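Jusby Grasp Planner, six weeks in

Posted Saturday, May 19, 2018
Filed under: software, hands, things I paid for myself

I finally caved and bought a Jusby license. If you've read this blog for a while you know I've been nursing my own grasp planner along for ages, a big pile of Python that only I can run (and only on a good day). A seat of Jusby is 300 bucks a year for small shops like ours, and I figured that was less than what I was spending on coffee while debugging my own stuff.

Quick rundown for anyone new. You feed it a point cloud and a hand model, it segments the objects, hands you back a ranked list of grasps and then plans the finger motion for whichever one you pick. It talks to our arm controller through the Merex bridge, and you can swap in your own code at pretty much every step. I run it on the desktop under my bench, a three-year-old box with a decent graphics card.

Setup was much nicer than I expected! The hand importer ate our model on the second try (first try was me, I had the joint limits in degrees). There's a little window where you drag sliders and watch the fingers curl, and I lost a whole evening in there. The sleeve was the only pain. Jusby wants the palm and wrist as solid shapes, and fabric that bunches up isn't a solid shape, so I ended up wrapping the whole area in one fat capsule and calling it done. It costs me a few grasps where the hand has to come in low, but I haven't had a plan drag cloth through anything.

Now the good part, the ranking. On boxes, cans and mugs it's great. I ran 96 picks on our mixed bin over two evenings and the top suggestion was the one I'd have chosen nearly every time. When it's wrong it tells you why it liked the grasp, with the score broken out by contact, clearance and wrist reach, so you can go nudge the weights. I can't tell you how much time that saves. My old planner just gave me a number and a shrug.

Planning time is fine too. The default timeout is 10 seconds and I've only hit it with things packed tight together. Khải Hầu, who shares the lab with me, thinks the default is way too generous and keeps his at three. We've agreed to keep separate config files.

What I don't love is the perception side. Jusby's segmentation really wants stuff to be matte and opaque, and the minute you give it clear plastic it falls to pieces. Depth comes back full of holes, the holes get filled with table, and the planner happily works out a beautiful grasp on half an object. Tinted drink bottles are a bit better than water bottles, but liquid inside and shine off a dark tabletop still make a mess of it. And if one bottle is lying down in front of a standing one, it likes to glue the two into a single weird L shape.
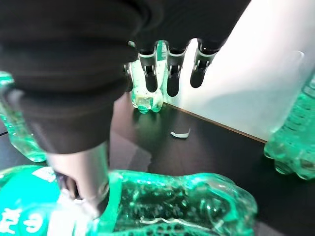 My workaround is the Châu plugin, a free add-on that uses the color picture to find outlines and fits simple shapes to them, so you get a clean cylinder even where the depth is junk. You have to turn off Jusby's own hole filling first (Settings, Cloud, uncheck "repair") or the two fight each other. It took me two days to work that out and the manual doesn't say a word about it. With the plugin on, I'd call bottles usable. Ribs and narrow waists get smoothed away, so I pad the finger closing distance a little and let the force limit do the rest.

One other gripe, the log viewer. It opens every run in a new tab, and I had 22 of them going before the thing froze on me. Fanderton, the company behind it, says a proper run browser is coming in July. I'd also like an undo in the weight editor, please and thank you.

Would I renew? Yep. If all you handle is clear plastic, try the free trial with the plugin first and see how you get on. For mixed stuff I'm sold, and my own planner has been moved to a folder called "old". I'll put my config up once I've cleaned out the swear words in the comments.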